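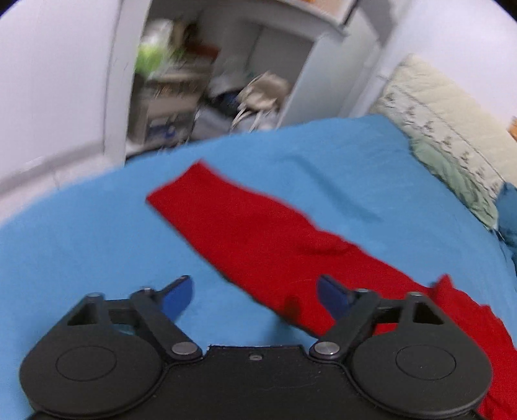

*Red garment on the bed, under the gripper. Brirkside visit, bedroom station.*

We got to Brirkside on Wednesday, 13 of us, and were split into two groups at the door. Mine went upstairs first with Tuncay Aydoğan, who looks after the folding work at Sineo.

The bedroom station is where people fold clothes with hand-held grippers, and the recordings are used to train Inga, the folding arm downstairs. Each garment is laid out on the bed, gripped at an edge, folded and put aside. A bunched-up section takes longer than a flat one, and Tuncay told us most dropped grips happen there.

He was open about the fault they had in January. One finger on a gripper had started closing late. It still closed, so the operators carried on, and 23 recordings were made before anyone compared the finger readings. Of those, 18 had to be thrown out. Inga had already been trained on the rest of that batch and had picked up the habit of lifting before the cloth was held.

We saw this for ourselves downstairs. Inga was running the old version for our benefit, and on the second shirt it lifted early, dropped a sleeve and pulled the collar into its own wrist joint. The arm stopped after 2 seconds and a red light came on. Tuncay used the stop button as well before reaching in, and had to undo a cover to get the collar out.

Operators now do an open-and-close check before each session and write the result on a sheet by the door. The Okby software also flags a late finger, but only once the recording is saved. Someone asked if it could warn them sooner. Tuncay said they were working on it and gave no date.

Tea was in the canteen at half past three.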